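Speaker notes: "The letter that comes back", talk for the small publishers' evening
Tala Harb, version for printing, July 1, 2022

Slide 1. Title

Good evening and thank you for the invitation. Say my name slowly. Say that I worked eleven years in the post room and then in the subscriptions office of Zatard, and that I speak tonight about addresses. If people laugh, wait.

Ask who in the room has received back a parcel in the last month. Let them raise hands. Do not comment on the number.

Slide 2. How I came to this subject

In April we sent out the spring issue of our magazine to 779 subscribers. In the weeks after, 78 copies came back to us. I put them on the floor of the office and sorted them by the sticker which the post had put on them. My colleague Murali Iyer wanted to send them again the same day. I asked him to wait until we had read them.

(Pause. Drink water.)

Slide 3. What the stickers say

"Addressee unknown" was the biggest pile. "Moved away" was smaller than we expected. The third pile had no reason at all, only a line through the address.

Explain that "unknown" very often means that the person lives there, but the name on the door is another one. A married daughter, a tenant, a shop which closed. The postman is not a detective. In my country we write "care of" for this, and it is a pity that many forms on the internet have no field for it.

Slide 4. The line for the flat

Tell the story of Kumaresan Bangera, subscriber from the first year. His building has two entrances, and each has a flat number 3. For four issues his copy went to the neighbour, who read it and kept it. When we called, the neighbour asked if she could subscribe also. She is still with us.

The lesson is a practical one: ask for the entrance, the floor, and the name on the bell. Put them in separate fields. Do not put them in the notes, as the notes are not printed.

Slide 5. Labels

We changed from the small label to the wide one. Ajith Rajan made the new layout, with the postcode alone in the last line. Before, our program cut every line which was too long, and it cut without telling us. "Upper Garden Terrace" became "Upper Garden Te".

Show the old label and the new one, if I did not forget them in the hotel. Pass them through the rows, and ask for them back!

Slide 6. Packing

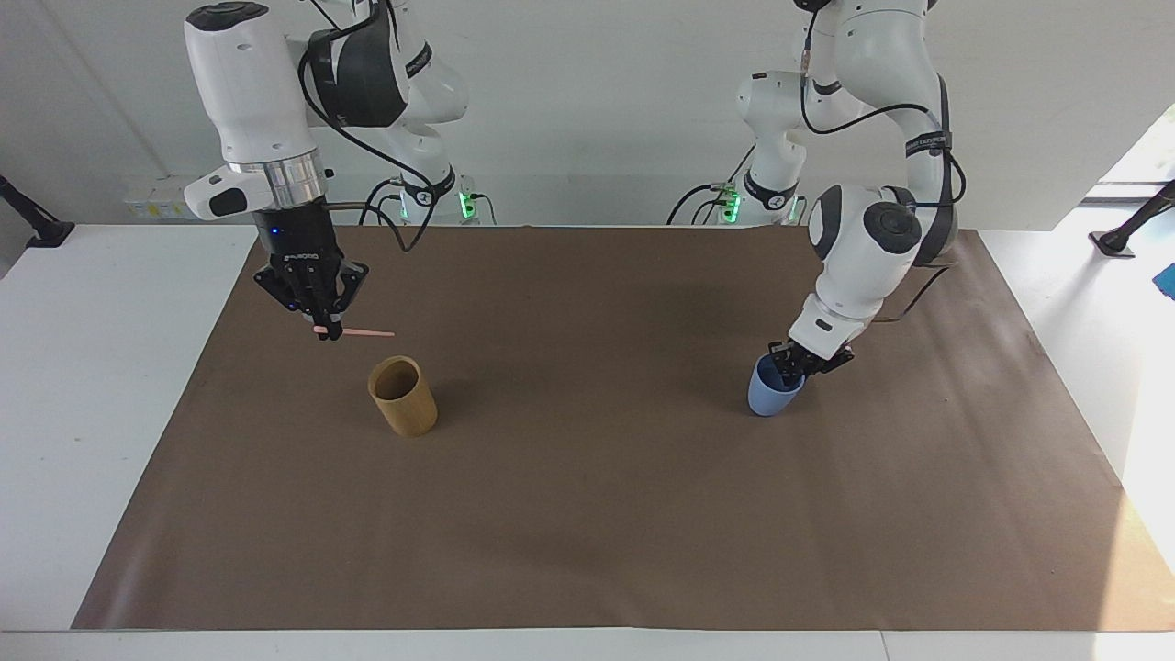
The envelope should be only a little larger than the magazine. In a large envelope the magazine moves, the corners suffer, and the window no longer shows the address. We lost several copies in this way before Satish Achari shook one envelope next to my ear and I understood.

Tape: never over the ink. Old return labels: take them off completely.

Slide 7. What to do on the day a copy comes back

Write the date on it. Telephone or write to the subscriber before you send again. Correct the list first, and only after this print the new label. We did it in the other order for years, and so the same mistake went out with the next issue.

If there is time, read the postcard from the lady in the mountains. If not, go to the last slide.

Slide 8. Questions

Somebody will ask what it costs. Say that I can send our table by e-mail, and that prices in other countries are different. Somebody will ask about digital issues. Say that we have one, and that e-mails also come back.

Thank Murali and the organisers. Collect the labels.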